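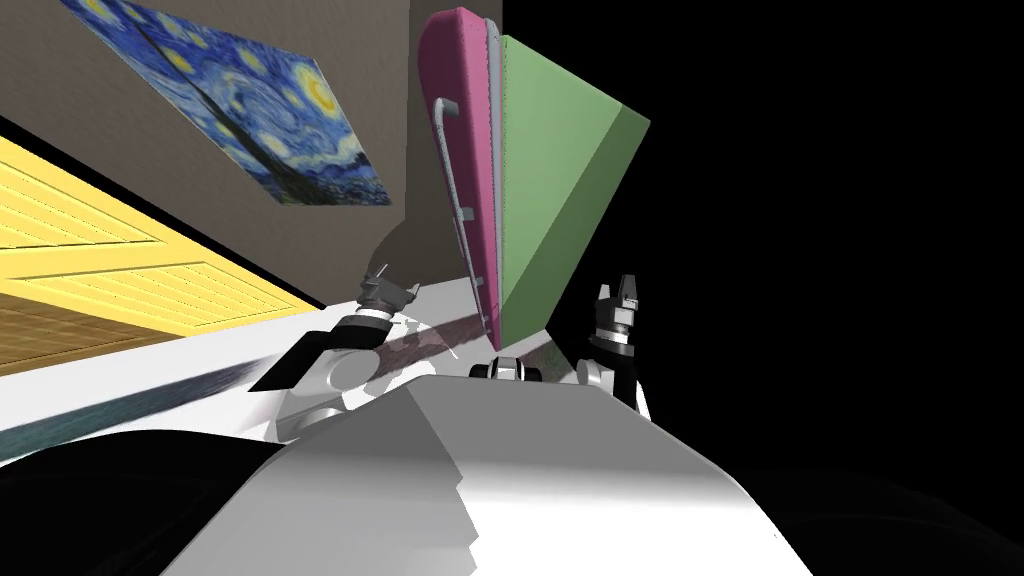
Ticket 2034: Label printer drops off network after power save
Status: Resolved
Priority: Normal
Opened: Wednesday, April 12, 2023
Product: Pututel label printer, network model
Site: Rurard, packing office
Handled by: Dimance Support

Problem as reported

The printer works normally in the morning. After a quiet period it stops accepting jobs from the shipping desk. The queue on the print server shows "Offline." The printer's own screen is lit and shows "Ready." Turning the printer off and on restores printing until the next quiet period. The site first saw the fault in the week after the office switch was replaced. No labels are lost. Held jobs print in order after the restart.

Environment

Print server: one, wired, same subnet as the printer.
Printer connection: wired. Wireless is turned off in the printer menu.
Address: assigned by DHCP, no reservation.
Driver: Pututel standard driver, installed by the previous support firm, Abdelaziz.
Port type on server: standard TCP/IP, SNMP status enabled.

Log

Entry 1
Asked site to print the configuration page while the fault was present. The page printed from the front panel. Address on the page did not match the address in the server's port settings. Last octet differed. Asked site to restart the printer and print the page again. After the restart the address matched.

Entry 2
Checked the DHCP lease table. Two leases listed for the same printer name, with different hardware addresses. One belongs to the printer. The other belongs to a network adapter that was taken out of use when the printer was moved. Removed the stale lease. Created a reservation for the printer at the address the server expects. Site restarted the printer. Test label printed.

Entry 3
Site reports the fault again after lunch. Configuration page now shows the correct address, so the reservation is holding. Ping from the server fails. Ping from a workstation on the same switch also fails. Link light on the printer is on. Link light on the switch port is off.

Entry 4
Moved the printer to a different switch port with the same cable. No change after the next quiet period. Replaced the cable with a known good one. No change. Returned the printer to the original port and kept the new cable.

Entry 5
Pulled the switch log. The port goes down when the printer enters sleep and does not come back up when a job is sent. Energy Efficient Ethernet is enabled on all ports of the new switch. It was not available on the old one. Turned it off for the printer port only. Port stayed up through the first sleep period but dropped to 10 Mbps and did not return to 100 when the printer woke. Jobs printed slowly and one timed out.

Entry 6
Set the switch port to 100 full with the printer still on auto. Printer came up at half duplex and the port logged 1,169 late collisions before the setting was backed out. Do not repeat this. If speed is fixed on one side it must be fixed on the other.

Entry 7
Set both sides back to auto. Checked printer firmware: two releases behind. The notes for the newer release mention link recovery after sleep. Saved the current settings to file, then updated over the network. The update took longer than expected and the screen was blank for part of it. Printer restarted without help. Settings were kept, except for label darkness, which went back to default. Site reset darkness to its earlier value.

Entry 8
Left the printer idle until it slept, then sent one job. Link came up at 100 full and the label printed after a short delay. Repeated with a longer idle period. Same result. Queue did not go offline at any point.

Entry 9
Site asked whether SNMP status should be turned off, as Abdelaziz had suggested for an earlier fault. Left it on. Turning it off would have hidden the "Offline" message while jobs still failed.

Entry 10
Ran a batch of 52 labels straight after wake. All printed. Port log shows no errors since the firmware update. Site agrees to close.

Cause

Printer firmware did not recover the link correctly after sleep when connected to the new switch. A stale DHCP lease caused a separate address mismatch with the same symptom.

Changes left in place

DHCP reservation for the printer.
New patch cable.
Energy Efficient Ethernet off on the printer port.
Printer firmware at current release.
Speed and duplex on auto at both ends.

Follow-up

The second printer at Rurard is on the same old firmware but is still connected to the old switch. Update it before it is moved. Record label darkness first. Reopen this ticket if the queue goes offline again, and attach a configuration page printed before any restart.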